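**Tablecloths on a loom: how wide can you go before you regret it?**

**ravelled_hem** wrote:

Right, I've got 2,033 metres of undyed cotton on cones from the Dremelby mill clearance and a plan to weave a cloth for our big kitchen table. My loom only does 43 inches of weaving width, so it's either a seam down the middle or double width, folded at one side. I've never done double width. Has anyone here managed it without a horrible dense line where the fold was?

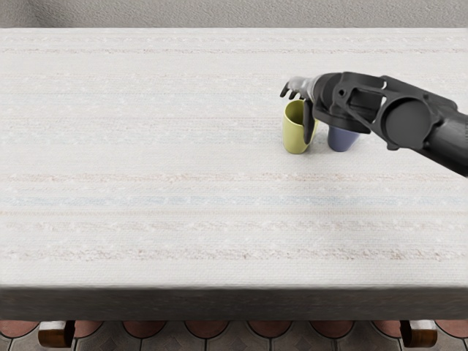 Colour is my other worry. My mum wants red checks and I really don't (we had them all through my childhood and every jam stain looked like part of the pattern). I'd much sooner go for something quiet, mostly cream with a thin pinky-beige stripe up by the far edge and a pale blue one lower down, all running the long way of the table. Stripes that way round would be in the warp for me, so I'd have to decide the lot before I start, which is scary!

**pegandshuttle** wrote:

Do the seam. I know people get sniffy about it, but I did double width in January and the fold line is still there after 12 washes. A flat seam with the selvedges butted together looks fine, and if you put a stripe near the join your eye slides straight past it.

Also, sample first. Cotton off clearance cones can shrink like mad.

**Guo_weaves** wrote:

Disagree about the seam, sorry peg. The dense line is a threading problem. Leave a few ends out at the fold, or run a bit of fishing line up the edge and pull it out afterwards, and it opens up lovely once it's been wet finished. I've sold cloths at the Dovimora market done that way and not had one complaint.

Agree on sampling though. 6 inches square isn't enough, make it a decent size and boil it.

**pegandshuttle** wrote:

I did use fishing line! Maybe my beat was too heavy. I'm still team seam.

**ravelled_hem** wrote:

Ha, ok, both noted. Sample is on the loom now. What about yarn texture, would you mix in anything knobbly or keep it smooth? I do like a plain cloth but smooth cotton shows every crease and I am not ironing something that size.

**oldtreadle** wrote:

Knobbly, every time. I mixed a slub in with my last one and it hides creases and crumbs both. Only grumble is that wine glasses wobble a bit if you overdo it.
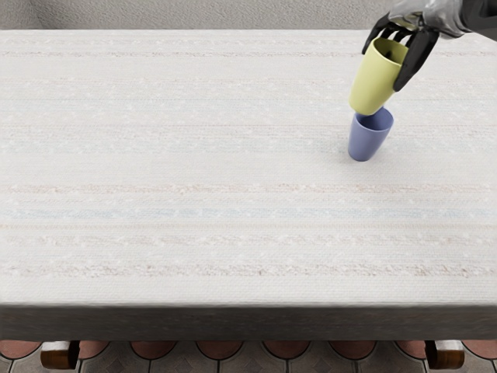

As for stripes, don't space them evenly, it ends up looking like a deckchair. Group them. I like a pale blue one with a soft pinkish-beige one on each side of it and then one more beige out on its own towards the front, with only faint threads of colour in the upper half. On a cream ground with little white flecks in it you hardly need anything else. Mine were all leftovers from the Dollbridge guild swap, so it cost me next to nothing.

**Guo_weaves** wrote:

Careful with slub in the warp, it'll shred in the reed if it's too fat. Put it in the weft and keep your stripes in smooth yarn.

**oldtreadle** wrote:

Mine went through the reed fine, but I use a coarse one and I'm slow. Fair point for anyone on a fine reed.

**ravelled_hem** wrote:

Slub in the weft it is then. Going to try the grouped stripes on the next sample, and I'll do half of it double width with the fishing line so I can see the fold for myself. Mum has been told no checks. She's asked for matching napkins instead, so does anyone have a favourite hem for those?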